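Breakfast club, or what we have been up to at Lostden

23/03/2018

I keep promising the parents on our mailing list a proper update, and then practice runs late and I go home and fall asleep on the couch with my shoes on. So let me make a pot of tea and try to catch everybody up, because the kids (I still call them kids, even the seniors who are taller than me) have been working so hard this term and I'm a little bit in love with the whole thing.

As most of you know, the Lostden robotics club signed up for the household round of the Sokeline Challenge, which is in May. You pick a chore from the list and your robot does it in front of the judges, for up to 100 points. We had a long and rather heated meeting over it. Folding towels had its fans, and so did watering plants, but toast won, and I suspect that had something to do with everyone being hungry at the time.

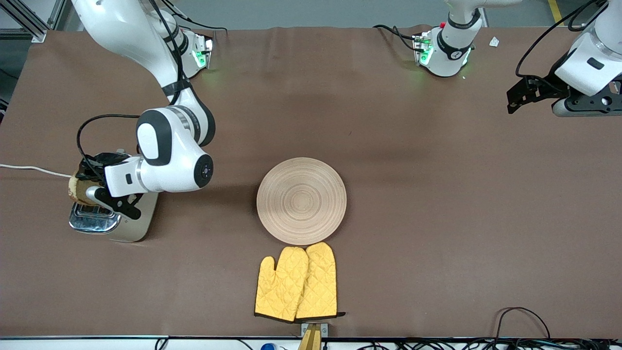 Bread over the slot, right arm doing the work.

I thought toast would be easy! You pick up the bread, you put it in the hole. But a slice of bread is a floppy, crumbly thing, and if the fingers squeeze too hard you get a dent, and if they don't squeeze enough it swings like a barn door and lands flat across the top. Our programming group started by typing in every position by hand, and the day somebody bumped the toaster a finger's width to the side, the whole routine was useless. There was some groaning that afternoon, I can tell you.

So now they're teaching the arm to look before it reaches. The wrist camera has to find the two slots and work out which way they run, and all that shiny metal makes it harder than it sounds.

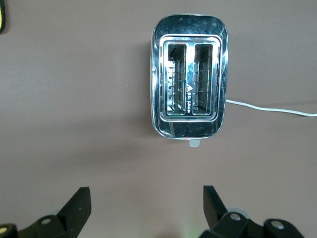
The sophomores have taken this part over completely. They've been sorting and labeling pictures at lunch, 1,112 of them at last count, with a bag of pretzels going around the table. I tried a batch myself and was politely told I was too slow.

Money, quickly: the bake sale brought in $690, which covers our entry fee and most of the van. Thank you, thank you to everyone who baked. We still need drivers for the trip to Wutlow, so please write to me if you can take a car.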